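### 3.2 Does a stand keep a soft hat in shape?

Shop guides repeat that a soft hat left on a shelf will lose its shape, and that a stand prevents this. We found little to support either half of the claim. The advice appears in the Sadico retail handbook of 2011, which gives no source, and most later guides seem to have copied it from there. Kjærgaard's storage notes go further and advise a stand for every hat with a brim, whatever it is made of. A stiff felt hat and a floppy cotton one are hardly the same problem.

Our doubts begin with the stand itself. A wire post holds up the crown and leaves the brim to look after itself. If the brim is the part that sags, as the guides insist, it is hard to see what the post is meant to do about it. The one trial we could trace, carried out for the Sodondale costume store, covered 11 hats over 3 months and reported "good results" without saying how shape was judged. No hats were kept flat for comparison. We would not draw much from it.

Handling gets far less attention, and we suspect it matters more. A hat on a shop display may be lifted off and put back many times in a day, often by one edge. Figure 1 shows a black bucket hat on a thin wire stand, with the lift made at the brim.

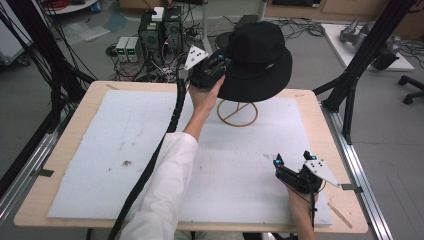 **Figure 1.** Bucket hat held by the brim at its stand. The post reaches up into the crown; the base is a ring with a crossbar.

Lifting in this way puts the pull on one part of the brim, whereas a hand placed over the crown would spread it. Whether that leaves a lasting mark on cloth is another matter, and we have no long record to settle it. Honix, whose returns list runs to 1499 entries, files every misshapen hat under "storage" and has no heading for handling at all. A list built like that can only ever blame the shelf, so we leave it out of the comparison in the next section.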